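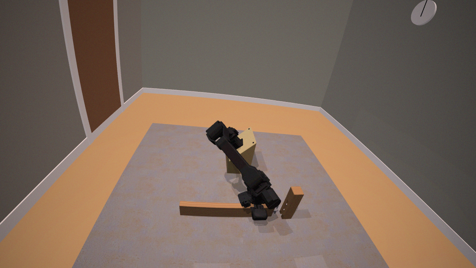 The simulated arm with the long beam between its fingers and the pin end facing the upright block.

I drove out to the Jonwood building on 7 January 2019 for the Lovia group's first lab morning of the year, and I'm so glad I braved the cold (and the parking!). Their work is on teaching an arm to join two pieces of wood, pins into holes, entirely in simulation before any real arm tries it. We got coffee, a 30 minute talk, and then a good long look at the screens. 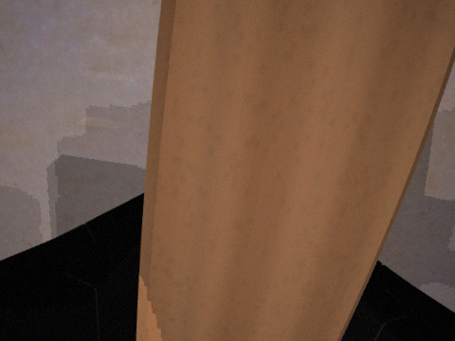
One of the close-up views, with a tan surface filling most of it.

The method is easier to follow than I'd feared. A person steers the simulated arm through the job, the program keeps every run, and the arm learns from those, all 447 of them. What surprised me was how much the talk dwelt on the last little stretch, lining up pins and holes, which takes up most of the 45 seconds allowed per try.
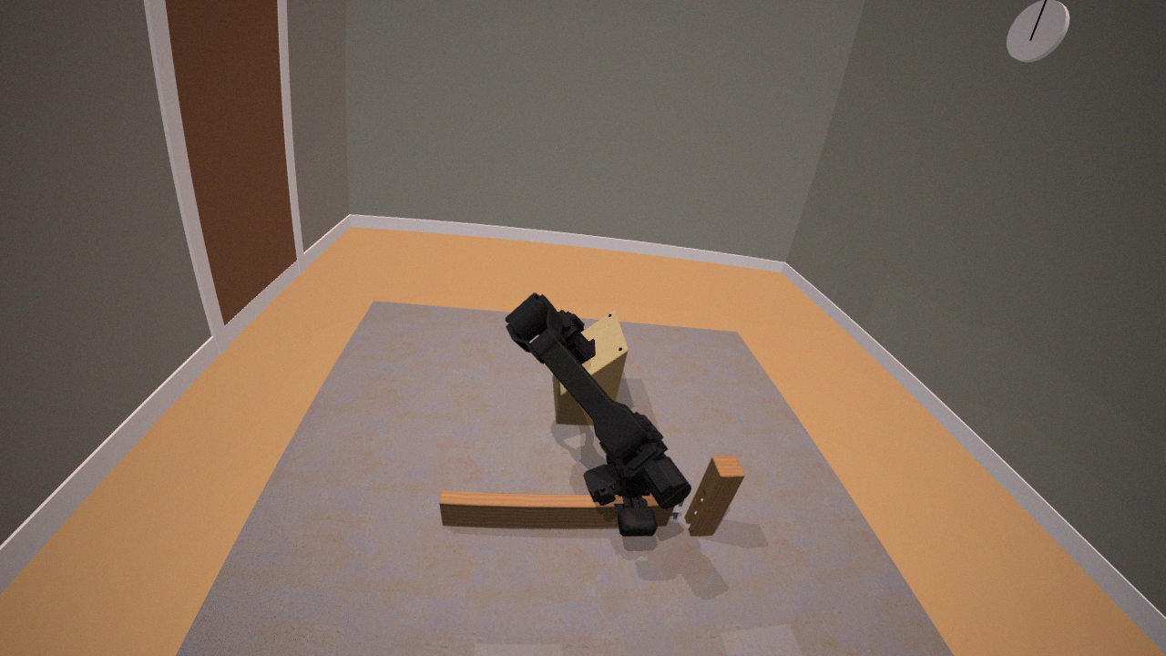

Cattaneo wondered whether the gap ought to be treated as a separate skill, trained by itself with its own runs, and that set off a lively back-and-forth that carried us right up to lunch. 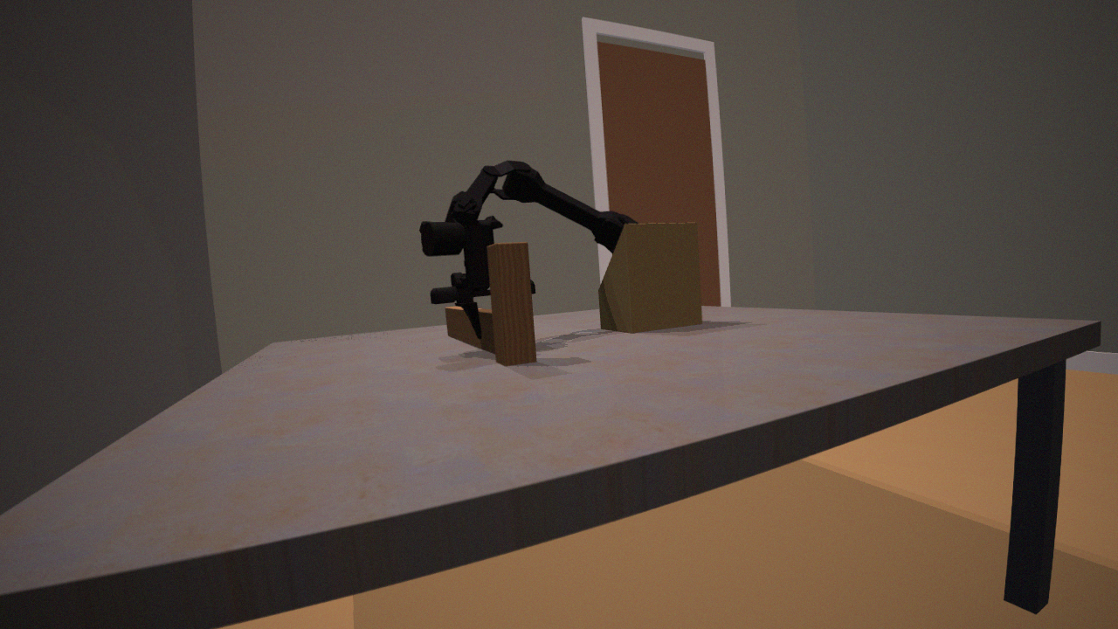 The same work from another side, with the upright block nearest.

The next lab morning is in Manville, and there are 9 places left, so write to them soon if you'd like one. I've already put my name down.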